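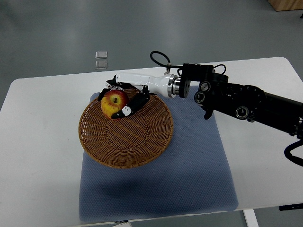 *Une pomme dans la corbeille d'osier.*

Mirjam Holzer avait hérité de sa tante une maison à Brasitden, un verger en pente et une dette de politesse envers la voisine, Parvaneh Mazandarani, qui depuis des années taillait les pommiers sans qu'on le lui eût jamais demandé. La maison, elle sut tout de suite quoi en faire : elle ouvrit les fenêtres, elle dormit douze heures, elle décida de rester jusqu'en avril. Le verger lui faisait un peu peur. Quant à la voisine, elle mit bien trois semaines à oser frapper chez elle, avec sous le bras un gâteau qui avait collé au moule et qu'elle avait rafistolé comme elle avait pu, à grand renfort de sucre glace.

— Votre tante les ratait aussi, dit Parvaneh en ouvrant la porte. Entrez, entrez donc, vous allez prendre froid !

On s'assit dans la cuisine, où il faisait bon, et l'on parla d'abord du temps, puis de la route d'Astby qu'on refaisait encore, puis du vieux Gkikas, l'épicier, qui vendait depuis toujours les mêmes bougies et prétendait chaque hiver qu'il n'en restait plus que deux boîtes. Parvaneh racontait lentement, en revenant sur ses pas, comme on cherche un gant le long d'un chemin. Elle avait connu la tante à l'époque où le verger comptait plus de 400 arbres (Mirjam, qui en avait hérité de 40, crut avoir mal entendu). Les autres étaient partis avec les terres du bas, vendues une à une, les mauvaises années.

— Et celui du fond, près du mur ? demanda Mirjam. Il n'a pas d'étiquette.

Parvaneh reposa sa tasse. Celui du fond, dit-elle, n'avait pas de nom parce que les deux femmes n'avaient jamais réussi à s'entendre là-dessus. Il avait poussé tout seul, d'un trognon jeté par-dessus le mur, et chacune soutenait que c'était l'autre qui l'avait jeté. La tante voulait l'appeler Oveo, du nom d'un village où elle avait été heureuse un été. Parvaneh trouvait cela ridicule pour une pomme. Elles s'étaient disputées là-dessus pendant 20 ans, tous les automnes, avec un plaisir que ni l'une ni l'autre n'aurait avoué.

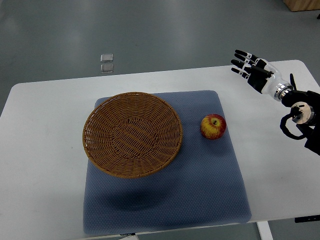
— Et vous, vous vouliez l'appeler comment ?

La vieille dame rougit, ce qui la rajeunit d'un coup, et se leva pour couper une deuxième part de gâteau dont personne n'avait envie.

— Je voulais lui donner le nom de votre tante. Elle n'a jamais voulu en entendre parler.

Elles restèrent un moment à écouter la bouilloire. Dehors, le soir descendait sur les branches nues, et l'on entendait un chien, très loin, du côté de la scierie. Mirjam pensa aux lettres qu'elle avait trouvées dans le buffet, ficelées par années, et qu'elle n'avait pas encore ouvertes. Elle pensa aussi qu'il faudrait une échelle, une vraie, et quelqu'un pour lui montrer où couper.

— Mardi, dit Parvaneh, comme si on lui avait posé la question. S'il ne gèle pas. Et mettez de bonnes chaussures, pas celles-là.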